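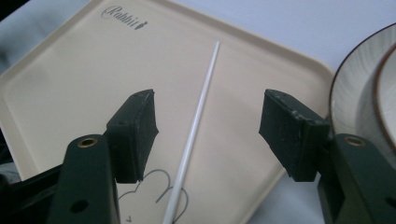 Is the rabbit tray dishwasher safe?
Top rack only, on a cycle without heated drying. The plastic can take the water but not the heating element, and a tray leaned against the bottom of the machine will bow.

Ticket: Rabbit tray rocks on flat table
Store: Grellow Tableware, customer support
Product line: Stindum serving trays, cream
Opened: March 29, 2024
Status: Closed, replaced

Customer report
Tray rocks when set down. Two opposite corners touch the table and the other two don't. A bowl of soup set near one end tips the tray and spills over the rim of the bowl. Customer has tried it on two tables and a kitchen counter with the same result. Bought in September, used most days for lunch. Washed in the dishwasher, bottom rack, since it wouldn't fit upright on top.

Reply 1, Gerrit Van Damme
Thanks for the details. Please try the following and write back with what you find.
Set the empty tray on a bare table, no cloth. Press each corner in turn. Note which ones move.
Turn it over and check the underside for dried food or a price sticker.
Let me know how much the bowl you normally use weighs when full. The tray is rated for 3000 grams, spread out. Weight on one end will make any twist worse.
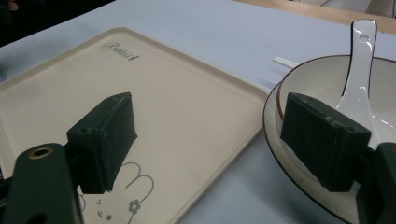
Tray with bowl, plate and spoon, bare table

Customer reply
Upper left and lower right corners move. Underside is clean, sticker came off months ago. The bowl weighs 800 grams full, so I don't think it's the weight. The printing has not faded. Same rocking with nothing on it.

Reply 2, Gerrit Van Damme
Agreed, 800 grams is fine. Opposite corners moving means the tray has a twist. A light twist can sometimes be taken out at home:
Fill the sink with warm tap water, not boiling. Lay the tray in it for ten minutes.
Take it out, dry it, and put it face down on a flat counter.
Cover it with a dish towel and put books on top, 4000 grams or so is plenty if they cover the whole tray. Leave overnight.
Do not use a hair dryer or the oven. Do not stand on it.

Customer reply
Did this three nights in a row. First morning it was nearly flat. By dinner it was rocking again. Second and third nights, same thing. I used cookbooks and a cutting board to spread the load. Small gap still there under the one corner, enough to slide a coin in.

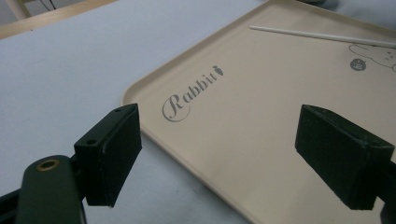

I also tried it the other way up with the books inside the rim, in case that mattered. It didn't. I can live with it for toast and fruit, but I don't want to carry soup on it. The bowl and plate are fine and I don't need those replaced. If the new tray is going to do the same thing I would like a different one, my sister has the plain Boersma and it sits flat.

Reply 3, Gerrit Van Damme
If it springs back after 3 nights it won't hold. I've asked our warehouse at Certon to send a new tray in the same cream with the same rabbit. No need to return the old one. Please hand wash the new one or use the top rack, laid flat. If it rocks out of the box, reply to this ticket and I'll swap it for the Boersma at no charge.

Customer reply
New tray came. All four corners down, tested on the same table. Had soup on it today. You can close this.

Closed by G. Van Damme. Cause: heat twist from bottom rack. Care card wording sent to Stindum for update.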